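Setport > Guides > Fillero two-arm bench > Marker board calibration

4.2 Finding the board before a run

Our method stands or falls on both arms agreeing where the table is, so do please give this section a little patience, even if you have set up a bench before. Kaisu Kokkonen and Si-eun Wi compared runs with and without a fresh calibration, and the fresh ones won comfortably - 810 good placements against 848 attempts.

1. Start the Jang controller and wait until both arms report ready.

2. Lay the marker board flat in front of the base of the camera arm, with all four markers facing up. A board that rocks or curls at a corner will spoil everything that follows, so press it down gently and look again.

CAUTION: Keep your hands off the table once the arms are enabled, however small the nudge you have in mind.

3. Move the blocks and trays well clear of the markers. They may stay on the table, and we rather like them there, as it saves fetching them later.

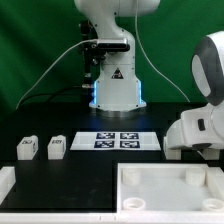

4. Choose Find Board and let the program take its 12 views. Put the kettle on if you like - there is nothing to press.

5. Read the error shown at the end. Anything under 2 mm is fine for block placing. If yours is higher, flatten the board and repeat from step 2.

Note: save the result under your own bench name, or the next person will overwrite it.

Ekside Robotics Methods Group | Contact the bench team | Back to top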